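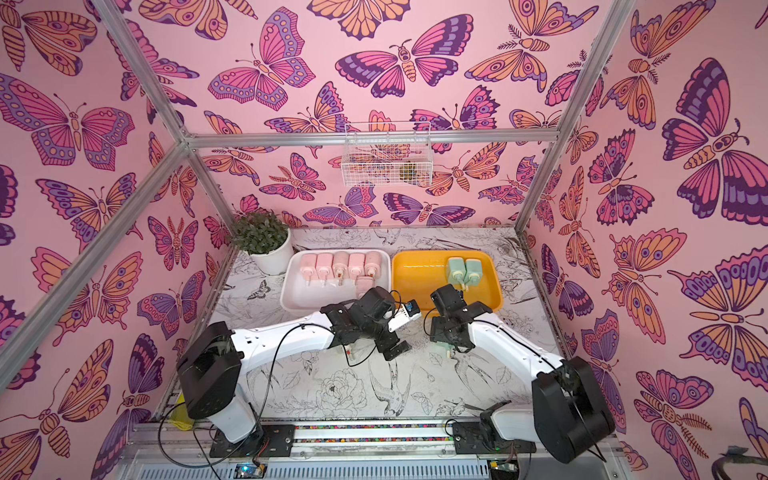

*Butterfly wallpaper in pink, with the white bird-and-peony table surface and two of the trays.*

## Cliltier wall and table set

Cliltier is our set of printed coverings for a small work corner, a craft booth or a shop display. It has two parts, which you can order together or one by one: the wallpaper for the walls, and the printed surface for the tabletop. The pattern on the walls is large and full of color. The pattern on the table is only black ink on white, so small things placed on it are still easy to find.

### The wallpaper

The ground color is pink. On it are big butterflies and moths in magenta, orange, lavender and deep purple, with dark plum outlines. Please note that the insects are really large. Customers who know only the small sample card are sometimes surprised when they open the roll. If your walls are short, we recommend to lay the paper on the floor first and decide which butterfly should be in the middle before you cut.

The paper is sold in rolls of 11 meters. It is a paste-the-wall type, and it goes also on smooth boards, if the boards are primed. For three walls of a tabletop booth one roll is enough, and you will have a rest for repairs. Keep this rest in a dry place, rolled and not folded.

The joint in the corners needs patience. Start from the back wall, let the paper turn the corner by a finger's width, and put the side walls over it. A metal bar that crosses the wall is better taken off before pasting, and put back when the paste is dry.

### The table surface

White, with drawings of birds in flight, peonies, leaves and branches. A swallow, a large peony and a little moth are among them. The drawings were made by Ginevra Lo Presti, who also chose the colors of the wallpaper. She wanted the table to be quiet, and I think she was right, although our first version had a pink table too and a few old customers still ask for it.

The surface is a self-adhesive film. You can cut it with normal scissors. Wipe it with a soft cloth and water with a little dish soap. Do not use acetone or any strong cleaner on it, the ink will suffer. Do not put a hot pot directly on it.

### Trays and basket

The rectangular trays are from our Kiva range. We have them in white and in yellow-orange, and the yellow-orange one has a raised rim. Many people use one color for the full bottles and the other for the bottles in use, but of course this is your choice. Bottles with nozzle caps stand well in a row along the back edge, with the front of the tray left free for small pieces.

The white wire mesh basket hangs on the back wall. We like the mesh because the butterflies are visible through it, so the wall does not look closed. It is made for light things such as brushes, cloths or ribbons.

Bottles, the plant and its pot are not included.

### What you can order

| Item | Sold as |
|---|---|
| Cliltier wallpaper, pink | roll, 11 m |
| Cliltier table surface, black on white | sheet, 72 cm wide, cut to your length |
| Kiva tray, white | single |
| Kiva tray, yellow-orange | single |
| Wire mesh basket, white | single |

### Delivery and returns

Orders leave our store in Bidenholm. Wallpaper and trays in stock are sent the next working day. The table surface is cut by hand and takes a little longer, up to 14 days in December.

Uncut rolls can come back to us within 22 days, in the original tube. Film that was cut to your length cannot be returned, so please measure two times. If you order more than one roll, look at the batch number on the label before you open them. Pink is a difficult color in printing, and two batches can be a little different. We change closed rolls from mixed batches without cost.

For shops and schools which need many booths in the same pattern, the contact is Pacheco, our partner for larger orders. They keep also the sample cards, and can send you one of each pattern before you decide.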